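Pidau Publishes Side-by-Side Gripper Trials and Opens Its Tabletop Test to Other Labs

25 June 2023

CLALTLOW – Pidau, the small engineering company that has been fitting hands to other people's robot arms since its earliest days, today released the full results of a long and rather enjoyable comparison of two grippers, the Faulkner and the Wokar, both of them two-fingered parallel models of the kind that many labs buy first and think about later.

The trials asked a plain question that customers bring up all the time: if you keep the arm, the table and the control software the same and change only the gripper, how much difference will you see in everyday handling? Each gripper was given 200 attempts, made up of 100 simple pick-and-place moves and 100 longer jobs that included opening, pulling or setting something down in a particular spot. The team logged every attempt, including the ones they would have liked to forget, and all of the logs are part of today's release.

"We've had so many friendly arguments with customers over this," said Musyoka Langat, who led the trials at Pidau. "Somebody will tell you their gripper is wonderful, and it is, on the three things they've tried it on. We wanted to sit down with a good mix of ordinary shapes and be patient about it, and then show people the whole pile of results so they could argue with us properly."
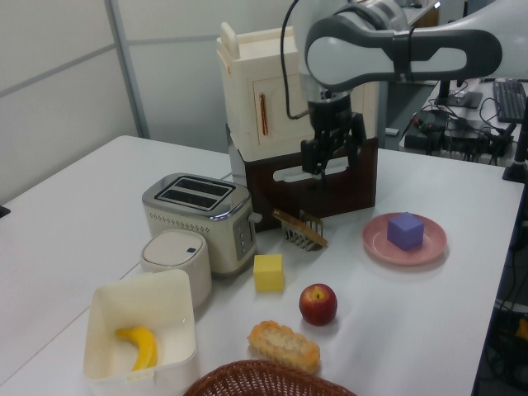 Choosing what to put on the table took longer than anyone at Pidau expected, and the company is glad it took the time. A gripper that does well with blocks can struggle badly with food shapes, and one that handles both may still be clumsy with a door. The layout therefore puts easy things and awkward things within reach of the same arm, so that a yellow cube in the open sits close to an apple and a bread roll, while a slice of toast leans across a wire rack and a banana lies against the inside corner of a plastic bin. The toy kitchen unit at the back brings in handles of two quite different kinds, an upright one on the cabinet door and a horizontal slot on the base, and it was the handles that gave the team the most to talk about over lunch.

On the simple moves the two grippers finished very close together, and Pidau would be happy to recommend either one to a lab that mostly lifts and places solid objects. The longer jobs pulled them apart. The Wokar held thin items more steadily and completed 46 more of the longer attempts than the Faulkner did. The Faulkner, for its part, was kinder to soft and crumbly shapes and was the quicker of the two to mount, going from box to first grasp in 7 minutes with one person and one wrench. Readers who care mainly about fast changeovers may well decide that counts for more, and the report includes a chapter just for them.

Pidau also tried each gripper under two controller settings, one that closes to a fixed width and one that stops when it meets resistance. Both grippers improved under the second setting, and the improvement was large enough that the company now suggests customers look at their controller before spending any money on new fingers.

"That's maybe not the cleverest thing for a company that sells fingers to say," Langat added with a laugh, "but it's what we found, and I'd much sooner have people ring us up happy in a year's time."

The report, the attempt logs and the table layout are available free of charge from Pidau on request. Labs that would like to run the same test with their own arms and grippers are warmly invited to do so, and Pidau will gather any results it receives into a second edition planned for September. Visitors are welcome at the Claltlow workshop by appointment, and the team is always pleased to put a visitor's own gripper on the arm for an afternoon.

About Pidau
Pidau designs mounts, fingers and control software for tabletop robot arms and advises labs and small manufacturers on choosing them. The company is based in Claltlow.

Press contact: Musyoka Langat, Pidau, Claltlow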